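Home Products News Stockists Contact

2 min read

Birka mugs are coming back in January, and I couldn't be happier

Hi everyone, Wellington Medeiros from Midurell with some news I've been sitting on for far too long. We're bringing back the Birka mug! If you've written to us asking for it (and going by my inbox, plenty of you have), you can stop now, although I do enjoy the letters.

For anyone new to us, Birka was the first thing Midurell ever sold. I drew it at my kitchen table with a ruler and a very soft pencil, and we made 400 of them before the old pottery shut its doors. I still have mine. It has a chip in the foot and I drink my coffee out of it every morning at 6:30, before the phone starts.

The new run is 1000 mugs, made by our friends at Amaral, who also do our soup bowls. They talked me into a slightly wider handle - I grumbled for a week, and then I tried one with my winter gloves on and gave in. The height is the same, the curve of the lip is the same, and yes, it still stacks.

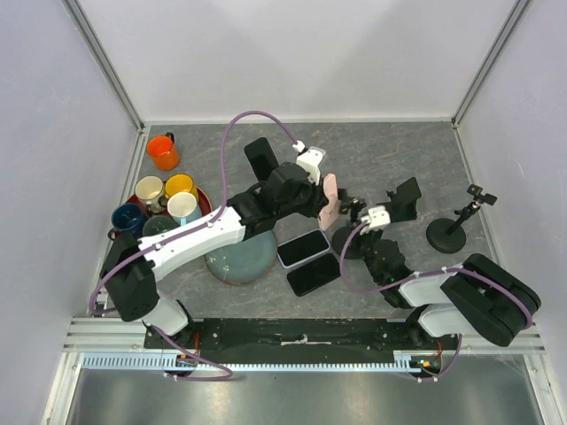
Mugs and a gray marble-patterned tabletop.

Now the part my sister says I should have put first. A Birka mug will cost $20, and anyone on our mailing list gets 15 percent off for the whole of January. Shops that already carry Midurell can order by the case at the usual terms. We'll ship in the order that requests come in, so please don't send the same order twice just to be safe. It only muddles me.

We're also trying out a smaller cup called Flellitz, which holds about half as much and is meant for people who like their coffee short and strong. I'm not one of them, but I've been drinking from a sample all month and I keep reaching for it - take that as you like. Flellitz won't be in the shops until we've settled on a glaze.

Samples of the Birka are ready for press and for stockists. Write to me through the contact page, tell me where to send one, and I'll pack it myself.

Wellington Medeiros
Founder, Midurell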